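# Four hands for a round door

The washing machine door is a good test for a gripper because it was designed for a person with a thumb. The rim is polished and curved, the catch is small, and the hand has to come in from one side and then follow the swing of the door without letting go or leaning on the hinge. A gripper that can lift boxes all day may fail at it.

Sigrun Rønning has spent the spring on this one job. She runs the appliance bench at Brekora, a small lab that tests robot hands for companies that want to put them into care homes and launderettes. When I visited in April she was comparing four fingertip designs on the same pair of arms, with the same controller and the same wrist cameras.

"Everyone sends us a video of their gripper picking up an egg," she said. "I want to see it open the door, take out a towel and shut the door."

The four designs are called Suvetti, Brasix, Ñahui and the stock tip, which comes with the arm and has no other name. Suvetti is a long thin finger with a narrow point. Brasix is shorter and has a rubber face. Ñahui bends a little at the end, so that it wraps when pushed. The stock tip is a straight piece of hard plastic and costs 6 euros to replace.

A trial starts with the arms parked and the door shut. The operator drives both arms to the machine, opens the door, and moves one piece of clothing between the drum and a basket. It is counted as a success only if the door is open far enough for the second arm to reach in, and if nobody has touched the machine by hand. Since January the bench has logged 1,963 trials, and 727 of them used the long tip.

I expected grip force to be the main subject. It came up once. Most of the morning went on where the camera sits and what it can see when the fingers are close to something shiny. 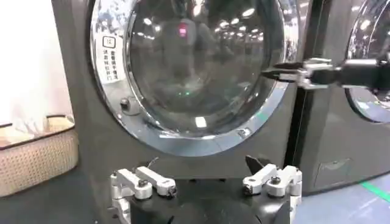
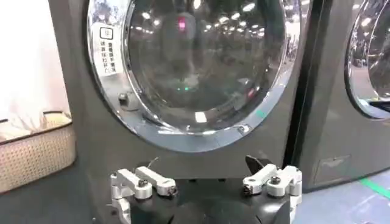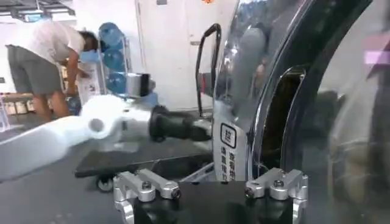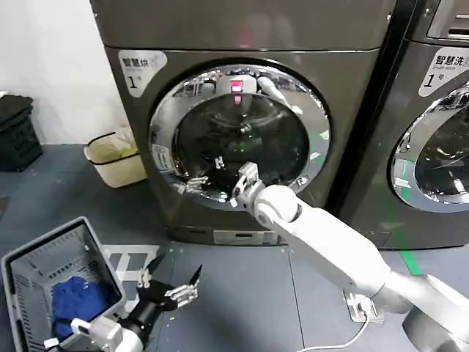
*At the machines. The first three views are from small cameras at the wrist or gripper; in the last, a two-fingered gripper reaches into the open door of the dryer.*

Chrome is hard on a camera. The ceiling lights show up in the glass as rows of dots, and the rim throws back bright streaks that shift whenever the wrist does. Software that looks for the edge of the door will sometimes pick one of those streaks and follow it. Brekora tried a matt spray on the rim in February and got much better results, then washed it off again. Customers will not be spraying their machines.

What helped more was using the second arm as a lookout. One arm holds back and watches from the side while the other goes in. The view is less detailed but the fingertips can be seen against the rim, and the operator can judge the last bit of the approach. The cost is time. It adds 2 extra moves to each trial and the arms have to be kept out of each other's way, which with a basket on the floor between them is not always easy.

On the tips themselves Rønning was willing to give a rough order. The long thin point is the best at getting behind the rim. It is also the one that breaks, usually when the door is already moving and the wrist is late to follow. The rubber face holds well once it has hold of something, but it is too thick to get started on a closed door. The bending tip sits between them. It forgives a poor approach and it is kind to fabric, though it lets go if the pull comes from the wrong angle.

The stock tip did better than anyone had planned for. It slips often, and the operators have learned to back off and try again straight away, so a slip costs little. Two of them now ask for it by preference. Rønning puts some of that down to habit, as it was the tip they trained on, and she intends to start the next group of operators on the bending one to find out.

Clothing turned out to be the easier half. All four designs could take a shirt from the drum if it was lying near the front. Socks were dropped from the list early on.

The next round begins in June, with the cameras moved further back on the wrist and a shorter version of the long tip. A third machine with a square door is on order. Rønning would also like a top loader, but the arms as mounted now can't reach down into one.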